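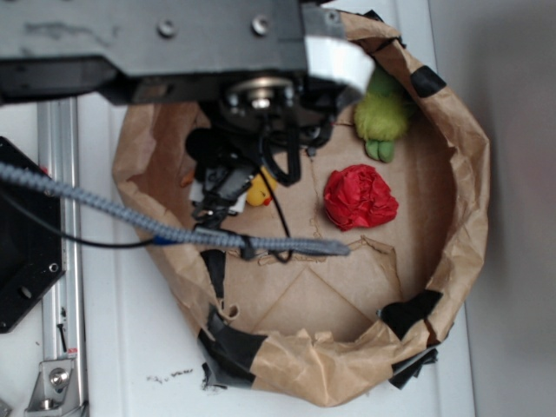 Kraft bag torn down to a tray, with the green plush and the red crinkled thing in it.

Thread: Paper bag as a small toy tray - how far down do you tear it?

yeison_l
I have been using opened-out grocery bags to hold small toys on a white tabletop. Method so far: tear the sides down, crumple the rim outward, press the floor flat. The result is a shallow, more or less round tray. The fold creases in the floor never come out completely. Two questions. How low do you take the rim, and does anyone treat the creases? The green plush lies fine on them. Small round items end up in the low spots.

kalliopi_g
Depends on the bag. The base of a flat-bottom bag is several layers folded over each other, so the creases are steps as much as folds. Ironing on low through a dish towel takes out the soft wrinkles and does nothing for the steps. I stopped doing it.

For the rim I leave three fingers of height. Lower than that and it goes slack after a few days.

Brustico_bin
I would skip the bag. A round basket with crumpled paper in it does the same job, holds its shape, and you can carry it with one hand. I keep mine on a shelf in the hall. The paper gets changed every December whether it needs it or not.

yeison_l
I have a basket too. Different problem there, the toys sink.

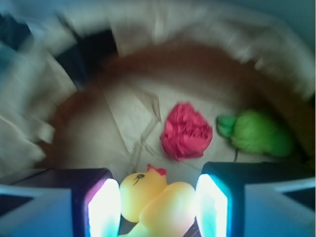
The yellow chick, over the basket with the cream paper.

The chick is the one I keep losing. Rubber, small, red comb on top. In the tray it would be visible from across the room. In the basket it works its way down between the crumples and I have to lift paper out to find it.

Brustico_bin
Then your crumples are too big. Tear the sheets in half first, make tighter balls, pack them before anything goes on top. Mine is a Pineck basket, 23 cm across, and nothing goes under.

e_correa
Disagree with the tighter balls. Packed hard, they spring back and anything round rolls to the edge. What works for me is loose paper at the bottom and one flat sheet over it, tucked down at the sides. You lose the nest look. You keep the chick.

Brustico_bin
At that point you have a tray with a basket around it.

e_correa
Yes. It works.

segundo_h
Back to the bag. Weight of the paper matters more than rim height. Thin lunch-type bags split along the fold when you roll the edge. The heavier grocery type can be rolled twice. I get mine from Ayala in packs of 200 and use more than I should.

Also, crumple the whole bag once before tearing, then open it. The fibers loosen and the rim stays where you put it. The torn edge is rough but it holds.

kalliopi_g
Crumpling first makes the floor worse, though. He asked about the floor.

segundo_h
Crumple the upper half only. Hold the base flat with one hand.

gil_villanueva
What is the red item in the first picture? I read it as a rose. If it is tissue I would keep it away from rubber toys. Red tissue bled onto a pale bath toy here after a damp week and the stain did not wash out. Tried dish soap and the Erkton spray.

kalliopi_g
Could be a fabric flower. Dyed fabric can transfer too, for what it is worth. Wipe it with a damp white cloth and check the cloth.

yeison_l
Will do the cloth test. On the floor, I tried a bag with the base held flat as segundo_h says, and it is better than the ironed one. The steps remain. I may glue a circle of plain paper over them.

e_correa
Use a glue stick. White glue will wrinkle it again.

segundo_h
Or no glue - cut the circle slightly large and let the rim hold it.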